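Home Topics Ask Members Log in

How do I ship a hard case abroad without paying for a volume bigger than it is?

Grastix

Hello all. I sell used audio mixers from home, and in October I will send one to a buyer in Portugal. It is packed in a hard protective case. The courier site (Tronia) gives me a price of 2 different kinds, one by weight and one by volume, and the volume price is much higher. I do not understand why the second one applies, when the case is not heavy. Also I wonder if I must put the case in a cardboard box. The box makes it bigger again, so I pay more again. The seller before me sent it without a box and it arrived, but he had a label that came half off. What do you do?

Peeters

Volume always wins if it is higher, that is the rule with all of them. Just send it without box and put plenty of tape on the label. I never had problems.

Ans Claeys

I worked some years in a small shipping office, so I will try to be more exact than the answer before me.

The courier takes the length, width and height, multiplies them, and divides by a fixed number from its price list. The result is called the volume weight. You pay for the higher one of the two, real weight or volume weight. Please measure at the widest points, with the latches, the handle and the feet included. Many people measure only the shell, and then a correction invoice comes later. I had a customer who typed 488 mm for the width, and the depot measured more. He paid the difference plus a fee.
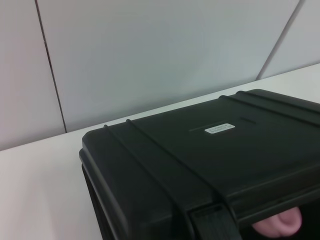 Ans Claeys

A black case with a hard shell can travel without a box with most couriers, but read the conditions first. Some of them put it under "non-standard packaging" and add a surcharge, and then the box is cheaper even if it is bigger. You must compare both prices before you book.

About the label: tape straight on a hard shell often lets go, mostly on a shell with ribs. Clean the surface with alcohol, let it dry, and use a document pouch on the flattest side. Put a second copy of the address inside, on top of the foam. Close the latches with cable ties and not with a padlock - customs will cut a padlock, and you don't get a new one. For Portugal this depends on where you send from. Inside the EU there is normally no customs check.

Take photos of the closed case from all sides, and one of the mixer in its foam. For a claim they ask for these first.

Stolulus

I agree with Ans about the photos. My claim was refused once for this reason, the reference ended on 922 and I still remember it. One thing more, if the case has a pressure valve, leave it open for air transport. And ask the buyer if he wants the case back, mine did not and I could have used a simple box.

Grastix

Thank you, this helps a lot. I measured again with the handle and it is indeed more than I typed. I will ask Tronia about the surcharge and write here what they say.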